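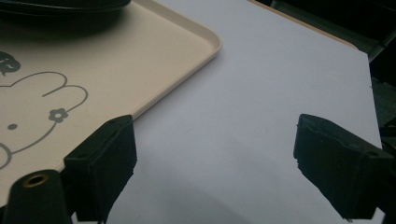 A rabbit-print tray on the work table, with the student-held gripper open beside it. Nerkholm project, fall term.

Teach the Small Task First

November 2025

The Nerkholm project at Urnthorpe enters its second year this fall. It is a student project in robotic handling, open to all grades of the upper school, and its members spend most of their time picking up household objects and putting them down again. Parents and colleagues have asked, with courtesy and some persistence, why a program with a respectable budget should devote itself to trays and tableware when other schools send machines to regional tournaments. The question deserves a proper answer, and this essay is an attempt at one.

The case for competition is a serious one. A tournament has a date, and a date concentrates effort. Students who would otherwise let a project drift learn to finish it. They meet their peers from other towns, they see better work than their own, and they come home tired and ambitious. Urnthorpe entered the Vedach Cup 2 times before Nerkholm was founded, and the students who took part still speak well of it. I supported both entries and would do so again under different terms.

My objection concerns what those entries asked of the larger group. In each season the rules were published in August, and by the third week of term the work had divided itself. A few students who already knew how to program did the programming. A few who were handy with tools built the chassis. The remainder painted signs, kept the notebook and watched. The machine was good at the one thing the rules required, and when the season closed it was taken apart for its motors. I do not believe that most of the students on the roster could have explained why it worked.

The present project is organized around tasks that every member can attempt on the first afternoon. A student takes hold of the gripper by hand, approaches an object on the table, closes the fingers, lifts, moves and releases. The camera on the tool records what the tool does. The student then reviews the recording and writes down what went wrong. A shallow tray is a demanding object for this purpose. Its rim is low, its corners are rounded, and the angle at which it lies decides which approaches are possible. A ninth grader discovers within minutes that her own hand has been solving this problem all her life without consulting her.

That discovery is the true beginning of instruction in the subject. Once a student has felt the difficulty, the vocabulary of the field has something to attach to. Terms such as approach angle, contact and clearance stop being words on a handout. Our mathematics teachers report that members of the project ask better questions about vectors than they did a year ago. I offer this as an impression and claim no more for it.

The project also keeps records, and here I would urge other schools to follow. The students logged 1732 attempts last year, with failed attempts entered on the same sheet as successful ones. The habit was unpopular at first. Students are trained, by us, to hand in the clean copy. It took most of the fall for the group to accept that a dropped object, properly described, is a result. By spring the older students were correcting the younger ones on this point, and their instructors could stay out of it.

Two criticisms remain. The first is that the work is repetitive. It is, and so are scales, free throws and titrations. The sensible response is to vary the objects and keep the sessions short. We now rotate stations after some 20 minutes, and complaints have diminished without disappearing. The second criticism is that the project has no public moment, no trophy and no bus trip. I concede this more fully. Young people should be seen doing good work, and an open afternoon in the school library is a thin substitute for an arena.

The Pongsiri Fund, which pays for our equipment, has asked whether a modest exchange between schools might meet the need. Under the plan now being discussed, 2 schools would work on the same set of objects for a term, trade their records and then attempt each other's hardest cases in front of an audience. There would be no ranking. Whether students will care about an event without one is a fair doubt, and we shall have to try it to find out.

In the meantime I ask the school's governing board to renew the project in its present form for two further years and to resist the suggestion that its funds be tied to tournament entry. A student who wishes to compete should be helped to do so. The shared hours at the table should stay open to everyone who signs up, including those who have never held a screwdriver, and the spring schedule should be drawn up with that in mind.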